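Report on the Familiarisation Visit to Marnia

In December a delegation from the Udside Tourism Office visited Marnia at the invitation of the town's promotion board. The purpose was to see how a small coastal town prepares its winter programme and to discuss an exchange of visitors between the two places.

Arrival and welcome

The delegation was received at the town hall at 10 a.m. The board presented its figures for the past season. The guided walks drew 2,431 visitors, against 1,682 in the season before, and most of the increase came in the spring months. The board puts this down to the new walking map, printed in four languages and handed out at the ferry landing.

The old quarter

The walk through the old quarter took 2 hours and covered the harbour steps, the salt store and the chapel. Signs are clear as far as the market square but sparse beyond it, and the board accepted this remark. Several houses on the upper street are being restored as guest rooms. Drinking water was offered at the stops along the way.

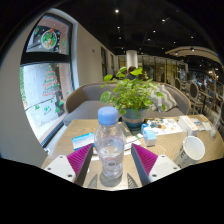
Accommodation

The delegation stayed at the Hotel Declercq, which remains open all year – still unusual on this part of the coast. The rooms are plain and well kept. Group rates include breakfast and transfer from the station. The Tedov guest house was also inspected and is suitable for smaller parties.

Outcome

Both sides agreed to exchange brochures and to host a group of travel writers in the spring. Udside will print 200 copies of the Marnia walking map for its visitor centre. The question of a shared stand at the regional fair was left open.

Udside Tourism Office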